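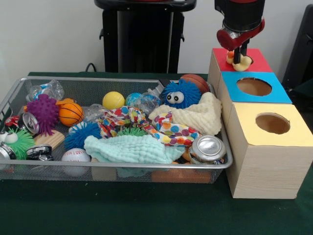 Notes on the free haircut day, 2019-11-26 revision. The first one ran in May at the community hall on Pustell Street, and several people have asked for the procedure in writing. Most of what follows concerns queueing, hair disposal and blades.

Attendance was 65. We had prepared for 100, on the basis of the sign-up sheet from the food pantry. The gap caused no trouble apart from leftover sandwiches, which went to the night shelter.

## Stations

We ran three chairs. Each chair had one barber and one helper, and the helper did the sweeping, the capes and the neck strips. A fourth chair was set up and never used. The hall has two wall circuits, and four clippers plus the coffee urn will trip one of them. Put the urn on the kitchen circuit.

A plain clipper cut took less time than a scissor cut, so we split the line after the first hour. Clipper cuts went to chairs one and two. Scissor cuts, beard trims and anyone with a scalp complaint went to chair three, where Rania Yammine was working. Waiting time dropped once the line was split, and I would do it from the start next time. 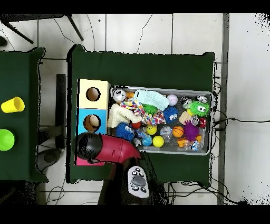
## Hygiene

Clipper blades were brushed, sprayed and left for the full contact time printed on the can. This means each barber needs two sets of blades. We borrowed the spare sets from Tokgöz, the barber shop opposite the bus depot, and returned them the same evening. Combs went into a covered jar of disinfectant. Capes were used once and bagged for the laundry.

If a helper saw lice, the guest was offered a treatment kit and a private cut in the back office. Tell the helpers to say this quietly.

## Cost

The whole day cost $322. Neck strips, disinfectant and treatment kits made up most of it. Hall rental was waived. Food is left out of that figure, as the pantry covered it.

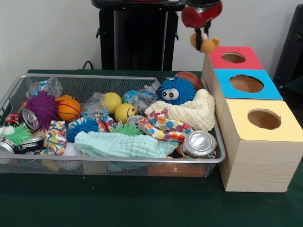

Do the barbers need a license to cut hair for free?

It depends on the state. Ours applies the same rules whether or not money changes hands, so every barber brought a current license and we kept copies at the front desk. Ask your own state board in writing and keep the reply.

## Changes for the next one

Hand out numbered tickets at the door, and write the type of cut on the ticket. Put up one mirror per chair, plus a hand mirror for the back of the head. Open the side door for wheelchairs before the line forms; in May it stayed locked until mid-morning.

I also want to drop the intake form to name and type of cut. The old form asked for an address, and a good part of the line had none to give.

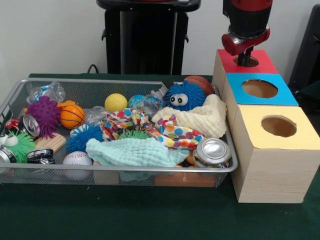 Marwan Harb wrote in to say that the name should go as well. At the day he helped run in Vatitico they used ticket numbers only, and several guests told him they would have left if asked to sign anything. He also suggests keeping the last half hour free of new tickets, so that the barbers can finish the line without rushing.

I have taken both points. The form is gone, and tickets will stop half an hour before closing.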